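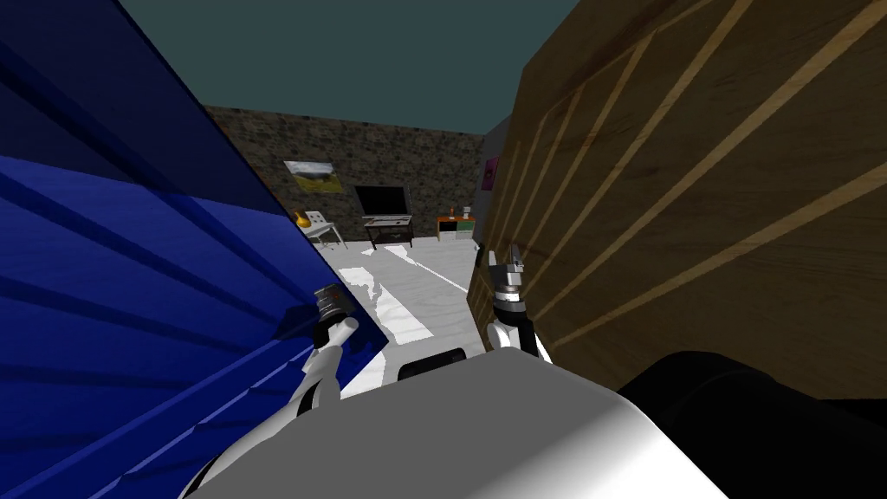
A rendered interior, with a framed landscape on the far wall.

Plemness releases Brukolex 2, a faster video converter and joiner for home and small studio use

February release adds batch joining, a new subtitle editor and a lighter install for older computers

Plemness is happy to announce Brukolex 2, the new version of its desktop program for converting, trimming and joining video files. It is ready to download now for Windows and Mac, and everyone who owns the first version gets the update free of charge.

Brukolex began as a small tool for people with a drawer full of memory cards and no easy way to watch what was on them. Version 2 keeps that job at the center and does it a lot faster. The conversion engine has been rewritten from the ground up, and in our own tests a folder of 40 mixed clips finished in less than half the time the old version needed. We had been hoping for a good jump in speed, and we were thrilled to see this one!

The biggest request from users was batch joining, and it is finally in. Drop a folder into the window, drag the clips into the order you want, mark the parts you would like to leave out, and Brukolex writes a single file. Clips from different cameras can go into the same project even when their frame rates and sizes don't match. The program suggests a common setting and shows a short preview before it starts, so a mistake can be caught early.

Brukolex 2 now reads 195 file types, including many older camcorder and phone formats that newer players have dropped. Output presets have been sorted by what people want to do with the file (watch on a TV, send by email, keep as an archive copy) and every preset can still be opened up and changed by hand.
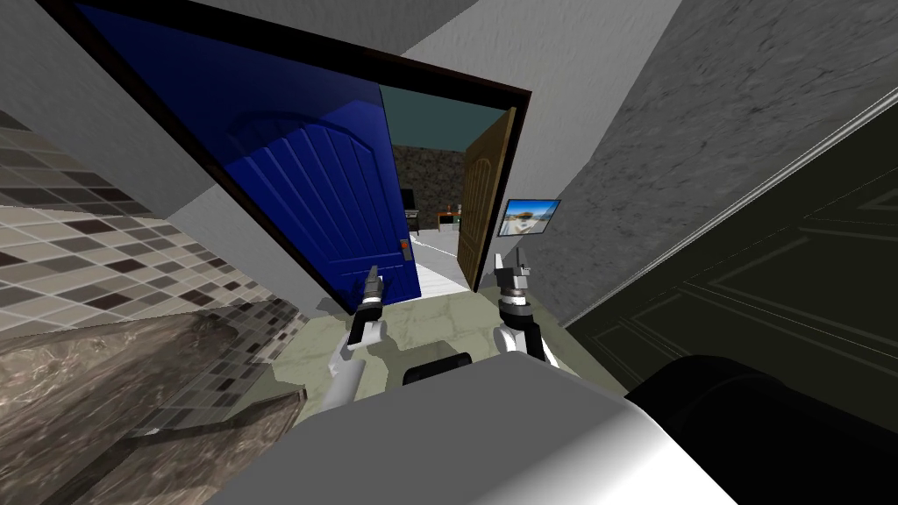
Source: Plemness press room

The subtitle editor is new as well. It was built together with Filali, the caption software team that joined Plemness last year, and it lets you type, time and style subtitles right under the video. Text can be saved as a separate file or burned into the picture. Right-to-left scripts are supported from the first day, and so are accented characters in file names, a sore point in the old version that we are very glad to put behind us.

People with older machines have not been forgotten. The installer is now under 300 MB, and a low memory mode keeps the preview smooth while a long job runs in the background. Jobs can be paused, and they pick up at the same spot after a restart.

Before release, Brukolex 2 spent the fall and winter in open testing. Testers sent in nearly 300 reports, and their notes shaped everything from the trim handles to the wording of the error messages. A big thank you to all of them.

The user guide has been rewritten by Benine, our documentation partner, and comes with the program in English, French and Spanish. More languages will follow as they are finished.

A trial version with all features switched on can be downloaded from the Plemness website. Trial exports carry a small mark in the corner, which goes away once a license key is entered. Project files made in the trial open normally in the full program.

About Plemness
Plemness makes desktop video and audio software for home users, schools and small studios. Its products include Brukolex and the Filali caption tools.

Media contact
Plemness press office, through the contact form on the company website. Review licenses are available on request.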